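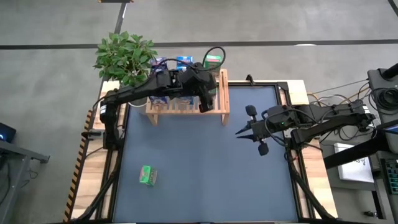
Cable loop at the gripper catches boxes on a slatted shelf

Ívar Frandsen
Pondari Shared Workshop, member since July

Our workshop is building a two-arm station for picking small boxes from a low wooden shelf and placing them on the table in front. The arms face each other across the work surface and both must be able to reach the shelf.

The left arm is the source of difficulty. Its cable leaves the gripper in a wide loop, and when the arm reaches over the front row to the back row, the loop brushes the boxes beside the target. In a trial of 252 picks, 40 were stopped after a neighbouring box had been moved or knocked over. The right arm has the same gripper but approaches from the open side and has given little trouble.

Members have proposed shortening the cable. I would prefer not to do this before the full range of wrist movement has been checked. Advice on cable routing, or on the order of picking, would be appreciated.

Selville

Do not shorten the cable at this stage. A loop that seems too long in one position is frequently the correct length when the wrist is fully turned, and a tight cable will fail at the connector.

The following procedure is recommended:

Turn off power to the arm and move each joint by hand to both ends of its travel. Mark the cable with tape where it pulls tightest.
Fix the cable to the forearm with a soft strap on the elbow side of that mark. Leave the strap loose enough for the cable to slide.
Turn the remaining loop so that it stands up and back toward the elbow. It should not lean out over the shelf.
Run the arm at low speed through the full pick path before any boxes are returned to the shelf.

The approach should also be changed. The gripper should come down vertically from 200 mm above the box and leave by the same path. Where the layout permits, begin with a box at the end of the row, with free space next to it.
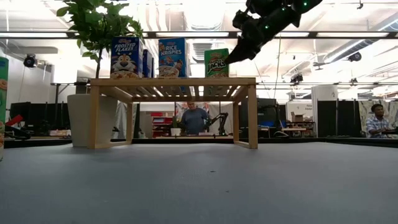 Gripper near the Apple Jacks box, toward the right end of the shelf top.

Kukau

Just use smaller boxes. We had the same problem and it went away.

Nørgaard

I agree with the procedure given by Selville. I would add that the strap should be inspected regularly. Ours had worn through the outer cover of the cable by 3,000 cycles, and the damage was on the underside, where it was not noticed during ordinary cleaning. A short length of braided sleeve under the strap is sufficient.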